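Marking Out a Work Surface With Painter's Tape

Posted September 29, 2022 | Print | E-mail this post 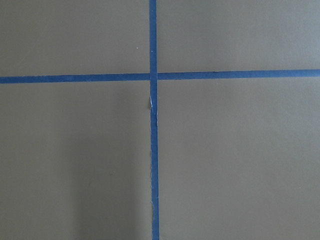 Blue tape on matte gray. The edge has lifted a little below the crossing.

I use two strips of painter's tape to split a work surface into quadrants before sorting small parts. Layout takes 8 minutes if the tape is fresh. The old roll from February tears at the edge and costs more time than it saves.

Procedure: wipe the surface, let it dry, run the long strip first, then the cross strip. Pull each length off the roll before laying it down. Press from the middle outward with a plastic card.

My lines are slightly out of square, and there is a small step at the crossing. For sorting this does not matter. For measuring it does — use a framing square and mark both ends in pencil first.

The lower part of the vertical strip has a wrinkled spot on its left edge. A lifted edge catches sleeves and collects grit. I cut out the bad length and patch it, overlapping each end by the width of the tape.

Last batch was 241 screws and washers from the Dulten shelving. Remove the tape at a low angle, slowly.

Comments (2)

Elaheh Najafi: Does it leave residue on a matte finish?

tapeworm176: Fold the last bit under for a pull tab. Saves your fingernails.

Contact | Copyright Branda Workshop Notes | Back to top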